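Family Support Fund: Changes to Travel and Lodging Assistance

The Hlongwane Children's Health Trust has revised the terms under which families may request help with travel and lodging while a child is in treatment. The new terms apply to all requests received after 17th April. Requests already under review will be handled under whichever terms are more favorable to the family.

In the past year the Fund assisted 146 families. Most of them live well outside the city and had a parent or grandparent staying near the hospital for weeks at a time. Medical bills are often covered in part by insurance or by public programs – bus fares, meals and a place to sleep usually are not.

Under the revised terms, a family may receive up to $700 per course of treatment. The child must be under 18 on the day treatment begins and must live more than 25 miles from the treating hospital. Families who live closer may still apply if the child's doctor confirms that daily travel would be unsafe during recovery.
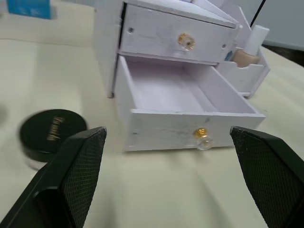 White organizer with two drawers, the lower one open.

Applications are now made on a single form, available from the hospital social worker or from the Trust's office at Fadmont House. The form asks for the name of the treating physician, the expected length of stay and a simple estimate of costs. Receipts are no longer required in advance. They should be kept and sent in within 4 weeks of the child's discharge.

Marietjie Maluleke has been appointed Family Liaison Officer and will be the first point of contact for all new requests. Thulani Engelbrecht continues to oversee payments. Families whose requests are declined may ask for a second review, which will be carried out by Dr. Pieter Molefe. 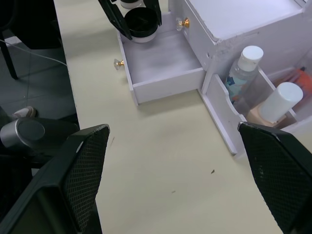 Can a family apply before the diagnosis is confirmed?
Families may apply as soon as a child has been referred to a specialist, and the Fund can release money for the first visit while test results are pending.

Lodging at the Amness guest residence remains available at no charge to approved families, subject to space. Two adults may stay with each child. Brothers and sisters can be accommodated by arrangement, and the residence should be told in advance of any special diet or equipment needs.

The Trust will review the revised terms in November and welcomes written comments from parents and hospital staff before then. Comments should be addressed to Lwazi Joubert, Family Support Fund, Fadmont House.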